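Section 9: Setting Up the Drorkus Rope Line for Static Vehicle Displays

This section covers the rope line used to keep visitors back from parked armor, towed guns and trucks at open days, base visits and veterans' events. It applies to the Drorkus 145 kit and to older kits that have been fitted with Rovunon post caps. For indoor use in a hall or history room, see Section 2.

Before you start

Park all vehicles in their display positions before any posts are put out. Engines must be off, parking brakes set and wheels chocked. Turrets and gun barrels must be locked at the angle they will stay at for the whole event. The officer or event lead in charge of the vehicles has to confirm this to the set-up crew. Do not take it from the parking plan.

Walk the ground. The post bases will stand on grass, gravel or pavement with a slight slope, but they will lean on soft mud. If the ground is soft, use the wide feet supplied in the second bag.

Check the kit contents against the card inside the lid. Return any post with a cracked cap to Pietrzak for replacement. Taping the cap is not an approved repair.

Laying out the line

1. Mark the four corners of the display area with chalk or flags. Leave a full arm's reach plus one pace between the line and the nearest part of any vehicle, including mirrors, tow hooks and barrel ends.

2. Put a corner post at each mark. Corner posts have the double ring.

3. Put the straight-run posts between the corners. Keep the spacing even. The maximum spacing is stamped on the base of each post.

4. Decide where the public entrance to the area will be, if there is one, and leave that gap open. If visitors will climb on a vehicle, there must be one gap for going in and a separate one for coming out.

5. Press each base down with your foot and turn the post clockwise until the collar clicks.

6. Clip the rope to the first corner post and work around in one direction. Pull it snug, then let it back by one hand's width. The rope should hang in a shallow curve.

7. At the last corner, pass the rope end through the ring twice and fasten it with the 159 clip. This is the only clip in the kit with a red tab.

8. Walk the full line from the visitor side. Push each post lightly at the top. Any post that rocks has to be reset from step 5.

Note: Older ropes have a brass end hook. These do not fit Rovunon caps. Adapters are sold separately and are listed with the spare parts.

Caution: The rope line marks a boundary. It will not hold back a crowd. Where large numbers are expected, for example along the route of a march past or near the finish of a road race, use steel crowd barriers.

Caution: Never tie the rope to a vehicle, a gun or a tent pole.

Hanging the signs

Each kit has clip-on sign holders that fit any straight-run post. Slide the card in from the top with the text facing the visitors. Vehicle cards should stand at the front left of the vehicle as the visitor sees it. "Do not climb" cards go on both long sides.

Cards printed before the Arkwood reissue are a little taller and will stick out above the holder. They can still be used in dry weather. In rain, use the new size with the clear cover.

Wreaths, flags and flowers must not be hung from the posts. If a wreath laying takes place inside the display area, unclip one full run of rope before the official party arrives and clip it back when they have left.

During the event

Check the line once an hour, and again after any loud demonstration or flyover. Children tend to swing on the corner runs. Post at least one steward at any vehicle with open hatches.

If the wind picks up, take the signs down first - the holders catch more wind than the posts do. If posts begin to tip, close the area and take the rope in.

Taking down and storing

1. Wait until the last visitors have left the area.

2. Remove all sign cards and stack them flat.

3. Unclip the rope at the 159 clip and coil it loosely, starting from that end.

4. Turn each post counterclockwise and lift it off its base. Knock the dirt off the base.

5. Let damp rope dry fully before it goes in the bag.

6. Store small parts flat on a shelf, off the floor. Keep heavy bases on the lowest level.

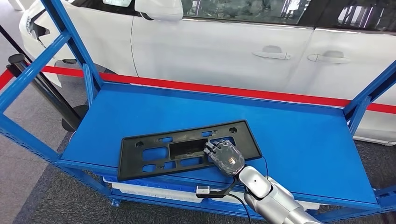
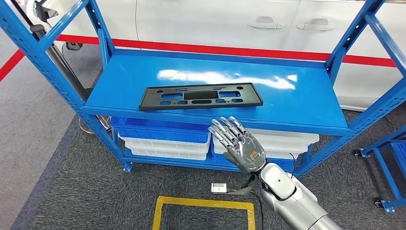
Yearly check

Kits should be inspected every year before 1st April, ahead of the outdoor season. Kits used for November remembrance events need a second look afterward, mainly at the collars, where grit collects.

Replace the rope if the outer cover is worn through at any point. Replace a post if the collar no longer clicks. Collars may be cleaned with water and a stiff brush. Do not oil them.

Write the inspection result on the card inside the lid and initial it. When the card is full, order a new one from Pietrzak using the kit number on the handle.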